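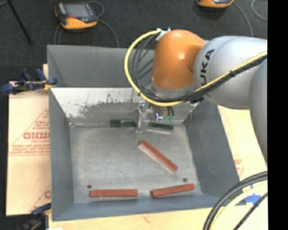
skenside_tom_bench
04/05/2021
Hello all, hoping some kind soul can talk me through a planning problem before I lose another evening to it. We're picking long blocks out of a metal bin on the Ellis cell, and the grasp planner is perfectly happy until a block ends up against the back. The two green ones lying along the foot of the slanted panel are the sort I mean: it scores them highly, then throws out every approach as a collision and moves on to the reddish-brown ones in the open. I'm sampling 3000 candidates per cycle and getting 2 usable ones on a bad day.

marl_and_clay
Lovely clear problem, thank you! I'd look at your collision padding first. We had ours at 17 mm for months, left over from an older gripper, and nothing near a wall ever planned. Try dropping it for the fingers only and keep it generous on the wrist and that cable loop.

Brundthorpe_Bob
I'll disagree, gently. Shrinking the padding is how you bend fingers. Is the bin sloped in your planning scene, or is it still a plain box? If the model has upright sides the planner doesn't know where the metal is at all.

skenside_tom_bench
Ah. It's a box. I drew it in March and always meant to go back to it.

marl_and_clay
Well, fair enough, do the mesh first then! I still say padding matters, mind.

Brundthorpe_Bob
It does, afterwards. And watch the shiny bit of that panel, depth goes to pieces on bare metal. Jadosville has a filter for it, though the docs are thin.

skenside_tom_bench
Sloped mesh is in and I'm seeing up to 2 seconds extra planning per pick, which I can live with for now. Will try the padding tomorrow, fingers only. Does the Jadosville filter want the raw cloud or the cropped one?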